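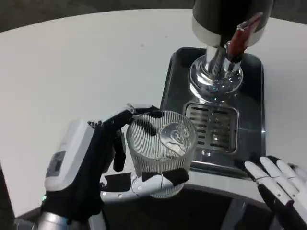 Countertop Drink Dispenser

A countertop drink dispenser is a small tap unit that sits on a table or bar, so guests can pour for themselves. I've kept this entry in my Stilla tableware encyclopedia since May, and it's still the one I fiddle with most!

Parts and finish

The usual bits are a body, a base and a tap with a lever. Mine go by the color of that lever – red is my favorite, because you can find it from across a room. Chrome looks lovely and shows every fingerprint (I wipe mine with a dry cloth and then go over it again). My old Dridham pours a steady stream if you pull the lever all the way and makes a mess if you don't.

Glasses

Clear ribbed glasses are the classic partner. I like one that holds around 13 ounces, which leaves room for ice. Fairclough sold them in boxes of 4, and I wish I'd bought more.

Serving trays

Stainless steel is the common choice next to a dispenser, and on a white table it looks very smart. It also cleans up fast after snacks, though it does scratch.
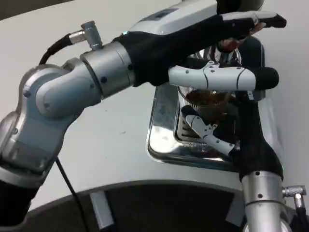 Shiny stainless-steel tray on a white table.

See also: Gidura pitchers, bar mats, ice buckets

Last edited October 4, 2023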